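Week 4 notes: Imitation learning with two arms

Reading for this week: the Zultine paper (sections 2 and 3 only) and the Drekow appendix on data filtering. The Mengal baseline is optional, but you will want it for the assignment.

Last week we trained a policy on one arm and found that most failures came in the final few centimetres before the grasp. This week we add a second arm. The observation is larger, the action vector doubles in length, and the demonstrations get harder to collect well.

Action chunking

A policy that predicts one action per time step tends to drift. Each small error puts the arm in a state slightly off the training data, and the next prediction is a little worse. Chunking deals with this by predicting a short sequence of joint targets from each observation and executing some or all of it before looking again. With two arms the chunk covers both, so the network has to learn the timing between them as well as the path of each one.

Long chunks give smoother motion but react slowly if an object shifts. Short chunks react quickly and bring back some of the drift. In the Steltico runs we use in this course, the chunk length was fixed at 97 steps for all tasks. Treat that as a starting value and vary it in the assignment. 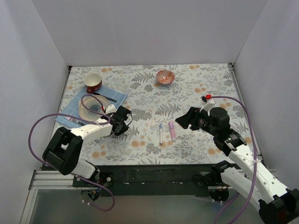 Varying the background

A policy trained over a single plain surface often learns the surface along with the task. Swap the table covering and the success rate drops, even though the objects and their positions are the same. The Steltico set was collected with patterned cloths and household items that play no part in the task, and these were changed between sessions. The labelled behaviour stays the same while the colours and edges around it change.

The set has 350 demonstrations. After filtering, 135 are held out for evaluation and must not be used for training or for choosing a chunk length. Make your own validation split from the remainder.

Filtering

Drop any demonstration where the operator paused for a long time mid-motion. Pauses teach the policy to stop, and at test time it may never start again. Keep the ones with a missed grasp and a clean recovery - these are some of the most useful examples you have.

Before next class

Train the baseline with three chunk lengths of your choice. Plot success against chunk length for seen and unseen cloths on separate axes, and bring a printed copy to the tutorial. Marks are for the analysis, so a poor success rate with a sensible explanation is fine.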